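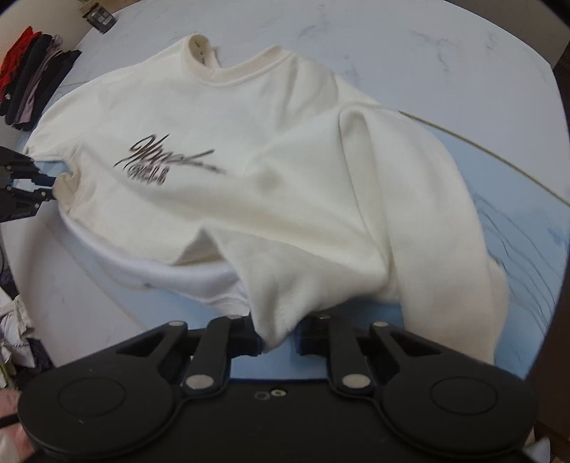
Lecture 5 – Dunes and wind ripples
Intro Planetary Surfaces, Hao Hall, 2024-02-21

Finish reading ch. 4 before lab. Slides go up tonight if the server behaves.

Recap from last time
Craters = clock. Dunes = weather vane, sort of. Older surface, more craters, but dunes move and bury things so crater counts on sand are close to useless. Don't do it on the homework.

How grains move
Creep – big grains get pushed along by impacts, never leave the ground.
Saltation – the hops. Most of the sand transport. One grain lands, kicks out others.
Suspension – dust. Goes up and stays up, can travel a very long way.
Thin air needs a faster wind to start grains moving. But once they're hopping, they keep going in wind slower than the starting wind. Two thresholds (fluid and impact). Know the diffrence, it will be on the midterm.

Dune shapes
Barchan: crescent, horns point downwind. Not much sand, wind mostly from one direction.
Transverse: long ridge across the wind, more sand.
Linear: ridge runs along the average direction, usually 2 winds at an angle.
Star: several arms, winds from all over. Grows up more than out.
Slip face = steep lee side, sits near the angle of repose. Find it first, then read the wind off it. People mix up horns and tail every year.
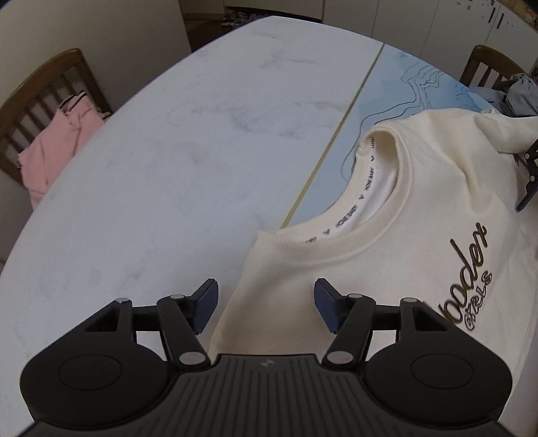
Flume exercise (lab, groups of 4)
Bring the Palska worksheet. Sand trays are in the Nalix room, same as in September.
1. Level the tray, fan on low. Write down when the first grains hop.
2. Turn the fan up in steps, 5 minutes each. Sketch the bed every time.
3. Measure ripple spacing crest to crest, 25 ripples if you can get them. Mean and spread, not just the mean.
4. Turn the fan down slowly. When does hopping stop? Compare with step 1.
5. Sweep up. Sand in the drain is a problem for everyone.

Write-up
One page, plus sketches. Label wind direction on every sketch, no arrow no points. Last part: use the Dondier field map, pick one dune, say which way the wind blew and how sure you are. "Not sure, becuase the slip face is in shadow" is a fine answer.

Next time – ice, and polygons in the ground. Skim the first half of ch. 5.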